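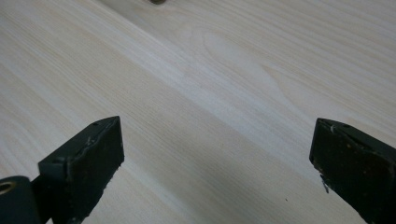
Re: [sulta-users] pads slipping in hand-held demos

Quick one, between sessions, sorry for the shorthand.

> We did 142 demos at Stukurton with the hand-held grippers and
> threw out 28. Mostly the block twisting in the jaws on the way
> to the bin. Is it the fingers or the people? Also do you start
> recording with the jaws open or closed?

Both, I'd say. Fingers first. Ours get chewed up on the faces and along the edges, and the grip goes long before they look really bad. Swap them as a pair. One new, one old is worse than two old, we lost a whole afternoon in May to that.

Open. Always open, hovering over the bare board, tips clear of the wood, hold 3 seconds, then go. If people start half closed the policy learns to dither at the begining. Sandum did it the other way and had to redo the lot.

Re people: new demonstrators squeeze too late and drag the block. Have them do 13 throwaway runs, dont even save them. And tell them to slow down near the grasp, they all rush it.

Wipe the board too. Grit gets in the pads.

Can't help with the Dobre export script, never got it to run here. Anyone else? Will post our session sheet tonite if I can find the current version.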